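Atieno Mosoti manages equipment purchasing for the automation lab at Cosodora, a contract packaging firm. Her budget closes in July, and when we spoke she was partway through the request for a second handling cell. The first one, she said, was priced badly.

"We had a quote for the arm and a quote for the gripper, and we treated those two numbers as the cost of the cell," Mosoti said. "Mounting, cabling, spare fingers and the table all went on later orders. Each one needed its own approval."

The new request is built from a single sheet with 66 lines. Arm, controller and gripper take up the first few. Most of the others are small parts with long lead times. Obed Quartey, the lab's technician, wrote the column that matters most to her, where every part is marked as stocked, ordered or shared with the existing cell.

Quartey wants as little sharing as possible. "If a power adapter is used on two cells, one cell is down whenever the other one needs it," he said. He asked for 50 meters of spare cable and got it. He also asked for a dedicated test arm and did not.

Mosoti set a limit of $3000 for fingers and fixtures in the first year. Quartey considers that low. Finger pads wear at a rate that depends on the part, and the customer list for the new cell is not final. The compromise is a quarterly review, with the option to move money out of the training line.
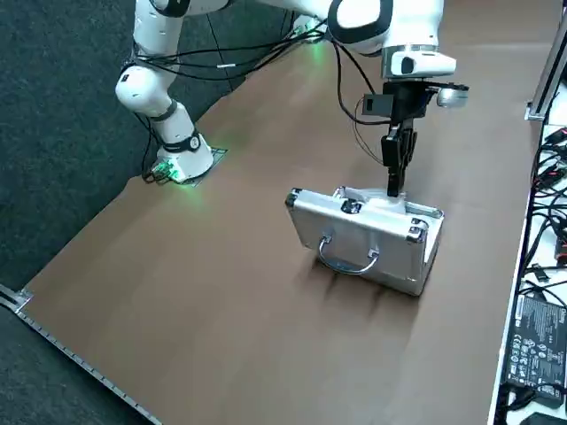

Trials decide what goes on the sheet, in Mosoti's view, and she will not approve a gripper on the strength of a data sheet. The lab uses customer-type goods with hard surfaces, latches and handles. With an aluminum briefcase standing on its long edge, a two-finger gripper pointing straight down has only the narrow top of the case to work on, and the latch is up there too. Quartey records finger position and contact point for each attempt. A wrist camera is listed as a separate item, with its own cable and bracket.

Cable routing now has its own line as well. Quartey put in for clips, sleeves and labels, plus two days of labor. "On the first cell that was zero hours," Mosoti said. "It took a week."

The request goes to finance with two suppliers still open, Ahonen and Allulen. Ahonen has the shorter delivery time. Allulen includes the mounting plate.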